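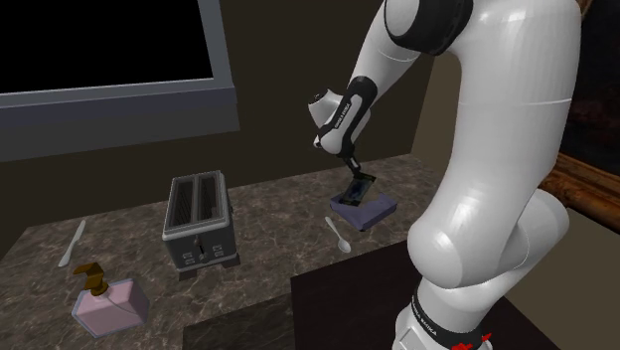 A robot arm at a kitchen counter, computer rendering.

Living Abroad and Writing About It
Unit 3: The host family
Course notes, Nerys Price

Reading for this unit: the first two chapters of Zorska, the memoir we started in August. Bring your copy to class.

Most people who move to another country for a year or more spend the first weeks in somebody else's home. The writing that comes out of those weeks is often the strongest in the whole account, and also the part most likely to go wrong. The writer is tired, understands half of what is said, and judges quickly.

What the guest notices first

Food, shoes, doors and noise. In Zorska, the narrator spends two pages on whether to take a second helping. Her host, Kora, keeps filling the plate. The narrator reads this as pressure. Later she learns that in Kora's house an empty plate is a request for more, and a guest who is full leaves a little behind. Mark both passages and compare the verbs used for Kora in each.

Direct and indirect speech

Students tend to write that people in the new country are "rude" or "cold." Try to write down the sentence you heard before you write down the adjective. Kora tells the narrator, "You look tired and that coat is too thin." At home the narrator would have heard this as criticism from a stranger. Kora then gives her a better coat. Keep the remark and the coat in the same paragraph.

The other side also needs attention. Samuel, the narrator's brother, says "We should get together sometime" to a neighbor of Kora's during his visit. The neighbor waits for a day and a time, and is hurt when none comes. Samuel never hears of it. We will read this scene aloud.

Generalizing

A claim about a whole nation needs more than one kitchen behind it. Useful ways to limit a claim:

Name the person. "Kora never phoned ahead" is safer than "They never phone ahead."
Give the place and the age of the people involved.
Say how long you had been there when you formed the opinion.

Some readers find this timid. Fonetti, the essay in the packet, makes broad claims on every page and is still good to read. Ask yourself what it gets away with and where you stop believing it.

Language mistakes

Use them sparingly. One mistake that changed what happened next is worth including. A list of funny mix-ups usually is not.

Vocabulary

host, guest, lodger
homesickness
small talk
to overstay
to take offense, to give offense

Written work

Write 200 words about a meal in a home that was not your own. It need not be abroad. Include one thing said to you, in quotation marks, and leave out any adjective for the person who said it. Then write a second version from the host's side, same length. Hand in both, with your name on each sheet.

Next unit: letters home. Read Zorska up to page 32.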